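3.2 How we got the weekly counts

Before I get to what the numbers say, I want to spend a little time on where they came from. 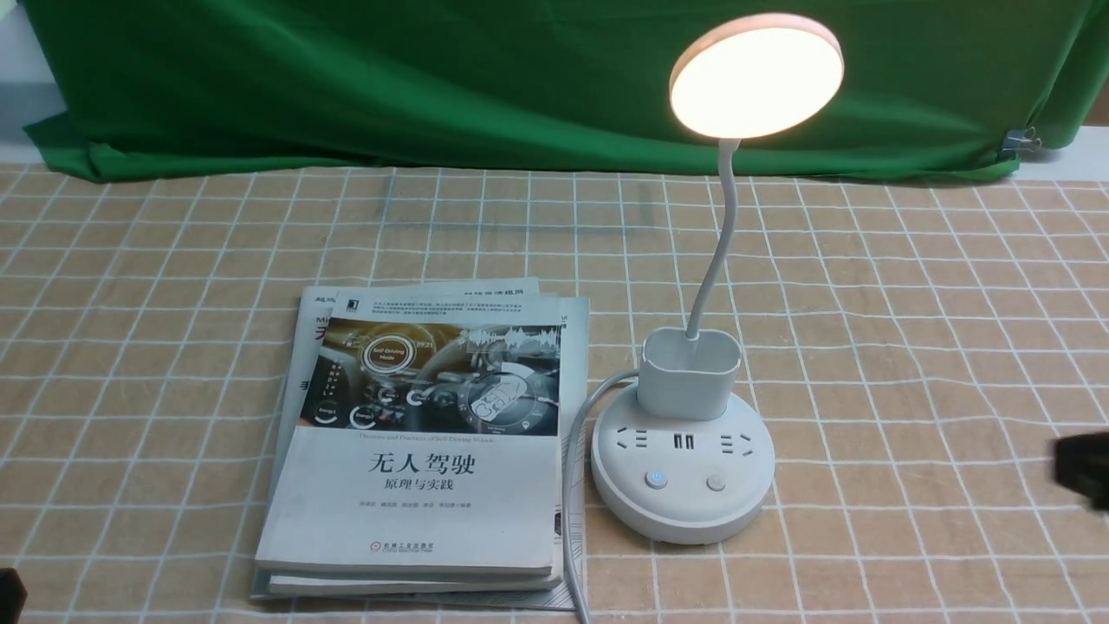 Figure 2. Stack of books on a plaid tablecloth.

So, the counts. We asked the Buchanan county health office for every lab-confirmed flu case it had logged, starting in December and running to the end of the season. They sent 381 records (a very friendly person on the phone walked me through the columns, twice). Each record had a test date, a report date and a zip code, and that was pretty much it. No ages, no vaccine history. I would have loved both!

The first thing I noticed was the gap between the two dates. Most people think of a daily case number as the people who got sick that day, and I thought so too until I started this project. What you're really looking at is the people whose paperwork landed that day. In Stultmont, which has its own hospital lab, the gap was usually short. Out in Cliltora the samples go to a lab across the state line, and the reports come back in bunches, so you get two quiet days and then a big scary spike. I spent a whole evening thinking I'd found an outbreak there before I lined the records up by test date and watched it flatten out.

For the rest of this paper I use test date only, and I group everything by week. I also dropped 3 records with a report date earlier than the test date. I did ask about them, and the county office couldn't say which date was the wrong one.

Rates are per 50 thousand residents, mostly to keep the decimals readable for the smaller towns. Anyone who wants to compare with state tables will need to double them (the state reports per 100 thousand). Places with fewer than 300 residents got folded into the nearest larger town. I wasn't thrilled about that choice, as it blurs the map a bit on the west side, but a single case in a tiny place sends the rate through the roof and tells you very little.

One more wrinkle is testing itself. The walk-in clinic at Lultetti cut its evening hours partway through the season, and its counts drop right after. I can't tell from these records how much of that drop is less flu and how much is fewer swabs. I've left those weeks in and marked them with an open circle in the plots in Section 4, and I'd read them with some care.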